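Thu 18 September - bench 2, soldering cell, equipment planning 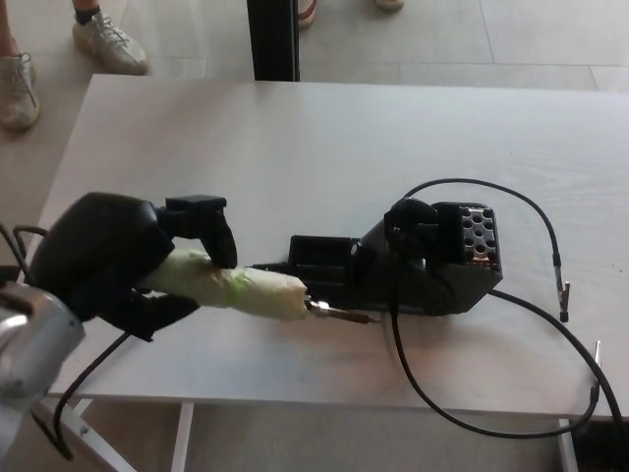 Wrapped iron in the two-finger gripper, station to the right.

Went over the equipment list with Annick Carré. Budget line for the rest of the year is 1000, same as before. Nothing rolls over past December.

Quotes in hand:
Second gripper finger set, Brikard: 694
Iron holder with a fixed mount, Tuline: 273
Spare handles and tips, Tuline: 173

Total 1140, so 140 over. Options:

a) Drop the spares. Leaves 33, enough for tape and sponges. We have one handle padded for the grip. If it fails we stop until another is wrapped.
b) Drop the fixed mount. Leaves 133. The station stays loose on the table and has to be re-taught whenever it gets moved.
c) Ask Brikard to quote single fingers. Ekrem thinks the lower one takes most of the load. No wear data yet.

My preference is (c), then (a). Ekrem Oral to write to Brikard.

Also open:
- Cable routing. Gripper cable and iron cable both hang over the front of the table. Want a clip rail before we buy anything longer. Not priced.
- Fume extraction is not on this list. Annick says it goes under building costs. Need that in writing.
- Handle padding: want a printed sleeve in place of tape. Grip diameter still to be measured, drawing after that.
- Lead time on the Tuline mount is about six weeks, so order by end of month if we keep it.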